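Vokik G5 Hand-Held Gripper, Pair
Manufacturer: Sorensen
Part no. 3733-P

The G5 is a hand-operated two-finger gripper for recording manipulation tasks without a robot arm. Sold as a left and right set. Pads are replaceable and held by a single clip.

Weight, each: 890 g
Pad sets included: 5
Warranty: 9 months
Price per pair: $3,733, case included

Wrist mounts and charging dock sold separately. Ships from Kaltthorpe. Orders placed in December ship in January.
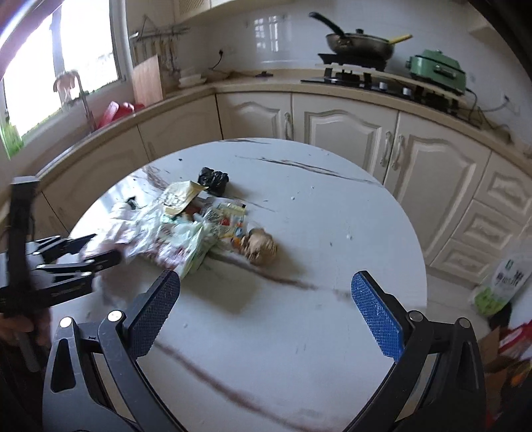
G5 pair at a kitchen table, fingers open, textured blue pads fitted.

Spare pads are listed under Accessories. For use with the Skikis logger, order the long cable.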